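A Place for Drinks: Do Surface Markings Change Where People Set Down a Can?
Ruba Nassar and Tala Sayegh
Course 2253, Spaces and Habits
Advisor: Ghassan Moussa

Background

The idea came from a handout by the Pritton office supply people, which claimed that a simple outline on a shared surface "trains" users to put things back. We doubted it. The handout gave no numbers, and its only evidence was a drawing of a stapler. We wanted to know whether an outline would do anything for soda cans, which get set down by people who are thinking about something else.

We used the top of a gray drawer cabinet in the Janerside workroom. A thin white circle went on the left half. The rule posted on the door was one line long: drinks go in the circle.

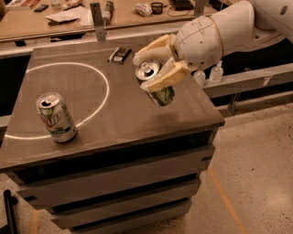

What We Counted As Inside

This took longer to settle than it should have. A 7UP can standing on the line is either a success or a failure depending on who is filling in the sheet. Tala wanted to accept any can that touched the circle. Ruba said that a parking space doesn't work that way. We ended up with three columns, "in," "on the line" and "out," and the middle column is the reason we don't trust our own totals very much.

A can in someone's hand, or otherwise held off the surface, got no entry. Neither did anything that wasn't a drink. We also made no distinction between full, open and empty cans. Maysoun Azar pointed out in her comments on our draft that people may be more careful with an open one, and we have no data to answer her with.

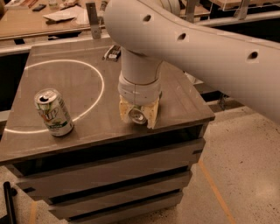 Janerside, Friday, April 29, 2022

Last day of entries. The sheet stands at 51. Ruba went through them twice and got the same total both times, though she moved two cans from "in" to "on the line" on the second pass. The plan had called for 100. We stopped because the semester did. 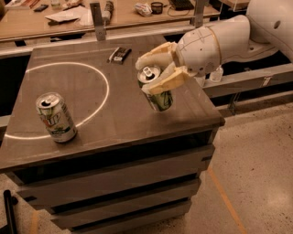
Our main finding is that the circle had no effect we could defend. The plan assumed a target would pull cans toward its middle, and we saw no steady pattern of that. The line itself may be part of the trouble. It is thin and white, and it takes in so much of the left half of the top that there is very little room between its left edge and the cabinet's. A 7UP can straddling the arc is partly in and partly out, and a reasonable person could think they had followed the rule. Small flat items got set down near the back edge too, where no marking told anyone what to do.

Problems With the Study

We had no "before" period. Without one, even a perfect score inside the circle would prove very little, and we should have seen this in the first week.

The people using the cabinet knew about the project. Randa Azar told us she put her can in the circle when we were there and wherever she liked when we weren't.

The one published source we leaned on, a booklet by Ketilsson, reports 900 observations but never says what happened to items on a boundary. We suspect they were counted as inside.

Next Steps

If the Benis room is free in June we would repeat this with a smaller, filled-in shape and two weeks of entries before anything is marked. We don't expect a big difference.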